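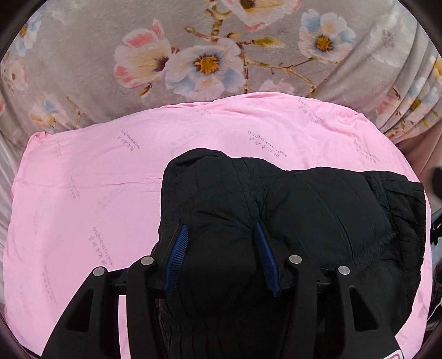 粉色布面上的黑色衣物,后面铺着花毯子

Tirkholm 折叠车装车袋(公交、城际大巴通用款)
Emonow 小店 现货

先说适合谁买:家里有一辆20寸以内的折叠自行车,平时要带着它坐公交、坐大巴、偶尔坐火车的朋友。如果你的车从来只放后备箱,那买个便宜的防尘罩就够了,不用看我在下面啰嗦。

我自己是214路的老乘客。这条线从我们这边一直开到 Erraji 山脚下的总站,前半程是上班的人,后半程就全是去玩的,登山杖、帐篷、婴儿车,什么都有。我的车也跟着我坐这条线,早上骑到车站,收起来上车,到了那头再打开骑。前前后后换过好几个袋子,有的太大,人还没上去袋子先把门堵了;有的太薄,脚踏一顶就是一个洞;还有一个拉链在车站当场崩开,后面一排人等着我,那个脸红啊……最后留下来一直在用的就是 Tirkholm 这一款,所以干脆拿来放店里卖了。

为什么坐公交一定要有袋子

各地的规定不太一样,出门前一定自己查一下当地公交公司的乘车须知,或者直接打电话问,我说的不算数。我碰到的情况大致是这样:折叠车收好、装袋、不占座、不挡门,司机一般就点头了。同样一辆车光着身子拎上去,链条上全是油,旁边站着个穿浅色裤子的,你说司机让不让你上?换我开车我也犹豫。

大巴又是另外一回事。大巴的行李舱是要跟别人的箱子挤在一起的,车子装在袋里,至少变速器和刹车线有一层东西护着,别人的箱子也不会被你的牙盘刮花。我见过两位乘客为了一道划痕在停车场吵到发车,真没必要。

袋子本身

外层是加厚的涤纶布,底部另外缝了一块更硬的垫布,脚踏和支架落地的位置都在这块垫布上。颜色有两种,炭灰和橄榄绿。炭灰耐脏,橄榄绿好看一点,但是蹭了链条油会比较明显,介意的就选炭灰吧。

开口在上面,双向拉链,一直开到侧边一半的高度。我特别喜欢这个开法:不用把车举起来往里塞,先把袋子在地上摊平,车子往垫布中间一放,两边提起来拉上就好了。腰不好的朋友应该懂我在说什么。

提手有两副,短的是手提,长的是肩背。肩带可以拆,扣子是金属的。肩垫我觉得中规中矩,从车站走到办公室没问题,要背着爬几层楼还是会勒。可以另外配我们店里的 Brilov 宽肩垫,扣上去就能用,也可以用你自己旧包上拆下来的,宽度差不多就行,别花冤枉钱。

袋子里面有一个小口袋,放内六角、手套、一块抹布。口袋是网布的,不要放钥匙,网眼会勾。外面还有一个透明的卡片窗,写上名字和电话,放大巴行李舱的时候很有用,灰袋子和灰袋子放在一起,下车的时候人一着急就拿错了。

不用的时候可以卷起来,塞进配的小收纳袋里,用魔术贴绑在坐管后面或者车把上。第一次卷可能卷不回去,多卷几次布软了就听话了,我刚拿到的时候也是跟它生了半天气。

能装哪些车

20寸和更小轮径的折叠车,对折的、三折的都可以。三折的放进去会空一块,把侧面的收紧带拉一拉就不晃了。对折的车如果装了前后泥板和后货架,也能放进去,就是拉链拉到货架那个角的时候慢一点,用手把布往外带一下。

装不下的我也直说:公路车拆了轮子装不下,山地车装不下,电助力折叠车要看电池位置。电助力的重量也是个问题,布受得住,你的肩膀受不住。而且很多地方的公交对带电池的车另有规定,有的干脆不让上,这个务必先问清楚再下单,别等到了站台再来找我哈。

拿不准的话,把车折好以后量一下长、宽、高,连同车型一起发给客服,我们帮你看。不要只发车的牌子,同一个牌子不同年份折出来的尺寸能差不少。

装车的顺序(我自己的习惯)

先把座管放到底,再折车把,最后折车架。顺序反过来也能折,但是座管会顶着袋子,拉链拉到中间就拉不动了。

带链条的那一面朝里靠着车架,脚踏能折的都折起来。如果车上有磁扣,扣好再装;没有磁扣的,用一根魔术贴绑带把前后轮绑在一起。绑带我们每个袋子里送一根,用坏了再买就是,不值钱的东西。

水壶、车灯、手机架都先取下来。我有一次偷懒没取车灯,到站打开一看灯还亮着,下山的时候没电了,推着走了好长一段路。

上车以后袋子竖着放,靠着轮椅区旁边的隔板,或者放在最后一排前面的空位。有轮椅或者婴儿车上来,马上让开,那块地方本来就是留给他们的。手要一直扶着袋子,公交一脚刹车下去,它是真的会滑的!早晚高峰最挤的那几班我自己会避开,等下一班,或者干脆骑过去。

用到现在的感觉

这个袋子我跟着214路坐了超过50趟,晴天雨天都有。布没破,底部垫布磨毛了一圈,拉链头上的漆掉了,提手和肩带的缝线都还好。防泼水的效果比刚买的时候差了一些,大雨里走久了,接缝的地方会渗一点进来。厂家写的也是防泼水,没有说防水,所以下大雨的时候车子拿出来记得擦一下,链条补点油。

有一个缺点我要提前讲:新袋子有味道。拆开以后挂在阳台吹几天就散了,急着周末用的,请早一点下单,不要星期五晚上收到,第二天一早就背着它去挤车,旁边的人会看你。

还有就是没有轮子。经常有人问有没有带轮子的版本,Tirkholm 目前没有做。我个人觉得带轮子的袋子又重又难卷,骑行的时候没地方放,不过如果你是从地铁站要走很长的路,带轮子的确实舒服,那种情况我会建议你看别家的。

清洗和保养

不要机洗,底部的硬垫会变形。用湿布加一点洗洁精擦,链条油先用干纸吸掉再擦,擦完把拉链全部打开,挂在阴凉的地方晾。沾了雪和融雪盐的(冬天去 Erraji 滑雪场那边的朋友注意),回家当天就擦掉,拉链齿里也要擦,盐留在里面拉链会越来越涩。涩了可以抹一点蜡烛,很管用。

不要长期把车闷在袋子里放着,尤其是雨天骑过的车。我知道放在门口省地方,我也想这样干,但是链条会生锈。

包装里有什么

装车袋一个,可拆肩带一条,收纳小袋一个,魔术贴绑带一根,卡片窗里的空白卡片一张。Brilov 宽肩垫是单独卖的,不在里面,看清楚再付款哦。

发货和售后

现货,下午四点前付款的当天发,之后的第二天发。全店满200元包邮,袋子单买不够包邮线的话,可以跟肩垫凑一凑,也不用硬凑,运费本来就没多少。偏远地区的运费系统会自己算出来,以付款页面显示的为准。

收到以后先别剪吊牌,把车放进去试一下。尺寸不合适的,只要没上路用过,可以退可以换,来回运费按页面上的规则走。拉链和缝线有问题,拍个照给客服,我们补发或者修。脚踏顶出来的洞不算质量问题,不过小洞我们可以寄一块补丁布给你,熨斗不要开太高,垫一层布再压。

想先试再买的,也可以来店里。店里留了一个样品袋可以借回去坐一趟车试试,押金50元,还回来的时候原样退。样品袋被很多人背过,样子不怎么体面,新的当然比它干净。周末借的人比较多,来之前发消息问一声在不在。

常有人来问的几件事

能不能放两辆车?不能,别试,我试过。

小朋友的平衡车呢?可以放,袋子会很空,把收紧带拉到最紧就行。有一家人就是一个袋子装平衡车加头盔加外套,坐大巴去山里玩,我觉得挺聪明的。

能托运坐飞机吗?袋子是软的,没有硬壳保护,我不建议。非要用的话,车架和拨链器都包上泡沫,再跟航空公司确认尺寸和重量。

橄榄绿什么时候补货?九月那一批到了以后两种颜色都会有,想要的先点到货提醒。炭灰一直有货。

会不会被公交司机拒绝?会,我也被拒过。车上太满的时候,有袋子也上不去,笑一笑等下一班吧。有些线路的末班车比较早,带着车出远门的话,回程时间提前看好。

下单的时候备注一下你的车型和轮径,发货前我们会看一眼,明显装不下的会先联系你。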